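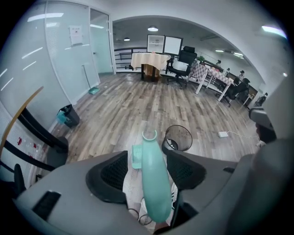
Figura 4.1 – Frasco verde-menta de gargalo estreito e pequena escova da mesma cor.

Início | Manual | Secções | Contactos
Pesquisar no manual... OK

4. Atribuição e utilização dos cacifos individuais

Manual do Utente da Residência Oterwood
Texto em vigor desde 14/8/20

4.1 Âmbito

A presente secção aplica-se aos cacifos com fechadura eletrónica Istura instalados nos corredores dos edifícios Heywood e Sturna. Os armários existentes nos quartos regem-se pela secção 3. Os cacifos de cozinha, de fechadura mecânica, são tratados na secção 6.

Cada residente tem direito a um cacifo, identificado por número na placa superior da porta. A numeração é contínua entre os dois edifícios e termina no cacifo 173. Os cacifos encontram-se agrupados em blocos de 16 portas, com um painel de comando por bloco.

4.2 Antes da primeira utilização

1. Confirme, na ficha de admissão, o número do cacifo que lhe foi atribuído.
2. Dirija-se ao bloco correspondente e verifique se o painel apresenta luz verde fixa. Se a luz estiver apagada, consulte o ponto 4.7.
3. Introduza no painel o número do cacifo e prima a tecla de confirmação.
4. Introduza o código provisório 2240 e prima novamente a tecla de confirmação.
5. Abra a porta no prazo indicado no visor. Decorrido esse prazo, a fechadura volta a trancar e o procedimento deve ser repetido desde o passo 3.
6. Examine o interior. Qualquer dano, mancha ou peça em falta deve ser comunicado à receção no próprio dia, por escrito.

NOTA: O código provisório é comum a todos os cacifos por atribuir. Não guarde objetos no interior antes de concluir a definição do código pessoal.

4.3 Definição do código pessoal

1. Com a porta aberta, prima e mantenha premida a tecla de programação até ouvir um sinal sonoro curto.
2. Introduza o código pessoal, composto por quatro algarismos.
3. Repita o código. O painel emite dois sinais curtos quando os dois registos coincidem.
4. Feche a porta e volte a abri-la com o novo código.
5. Repita a verificação do passo 4 uma segunda vez antes de colocar os seus pertences.

Um sinal sonoro longo indica que o código foi recusado. O painel não aceita quatro algarismos iguais, nem o código provisório, nem o código utilizado imediatamente antes pelo mesmo residente.

ATENÇÃO: Não force a porta durante a programação. A lingueta pode ficar presa na posição intermédia e a sua libertação só pode ser feita pelo serviço de manutenção.

4.4 Arrumação

O cacifo dispõe de uma prateleira regulável em duas alturas e de um gancho lateral. Para alterar a posição da prateleira:

1. Retire todos os objetos.
2. Levante a parte da frente da prateleira e puxe-a na sua direção.
3. Encaixe as patilhas traseiras nas ranhuras pretendidas.
4. Baixe a parte da frente até ficar nivelada.

Os frascos devem ser guardados na vertical e bem fechados. As toalhas devem estar secas. Recomenda-se que escovas, pentes e outros artigos de toucador sejam colocados numa bolsa própria, na prateleira superior.

A carga máxima da prateleira consta da etiqueta colada no interior da porta. Na falta da etiqueta, solicite outra à receção; não a substitua por indicação manuscrita.

4.5 Objetos não permitidos

Não é permitido guardar nos cacifos:

- géneros alimentícios, ainda que embalados;
- líquidos inflamáveis e aerossóis;
- aparelhos ligados à corrente ou em carga;
- plantas e animais;
- objetos pertencentes a terceiros não residentes.

Os medicamentos que exijam refrigeração devem ser entregues na enfermaria, mediante recibo.

CUIDADO: Em caso de derrame no interior, desocupe o cacifo e deixe a porta aberta até à chegada do pessoal de limpeza. Não aplique água sobre a fechadura.

4.6 Limpeza periódica

A limpeza geral dos cacifos realiza-se no mês de maio. As datas por bloco são afixadas junto aos painéis. O residente deve deixar o cacifo vazio na véspera; os objetos encontrados no interior são recolhidos, selados em saco numerado e conservados na receção.

Durante o resto do ano, a limpeza interior cabe ao residente. Utilize um pano macio humedecido com detergente neutro. Não utilize lixívia, álcool nem esfregões abrasivos nas portas pintadas.

4.7 Anomalias

Painel sem luz: o bloco está sem alimentação. As portas permanecem trancadas. Informe a receção.

Luz amarela intermitente: bateria de reserva fraca. O cacifo pode ser utilizado, mas o código não deve ser alterado.

Luz vermelha fixa: foram introduzidos códigos errados em sequência. Aguarde que a luz se apague e tente novamente.

A porta não fecha: verifique se há tecido ou alças entre a porta e o aro.

Código esquecido: apresente o documento de identificação na receção. A abertura é efetuada por um funcionário, na presença do residente, e fica registada no livro de ocorrências.

4.8 Devolução

1. Retire todos os pertences, incluindo os da prateleira superior.
2. Limpe o interior conforme o ponto 4.6.
3. Solicite à receção a reposição do código provisório.
4. Assine a declaração de devolução (impresso 2).

Responsável pela secção: Sidra Rajput, Serviços de Alojamento
Manutenção das fechaduras: Nimal Bhuiyan

Secções relacionadas
3. Quartos e mobiliário
5. Lavandaria: horários e marcação
6. Cozinhas partilhadas
9. Objetos perdidos e achados
Anexo B. Impressos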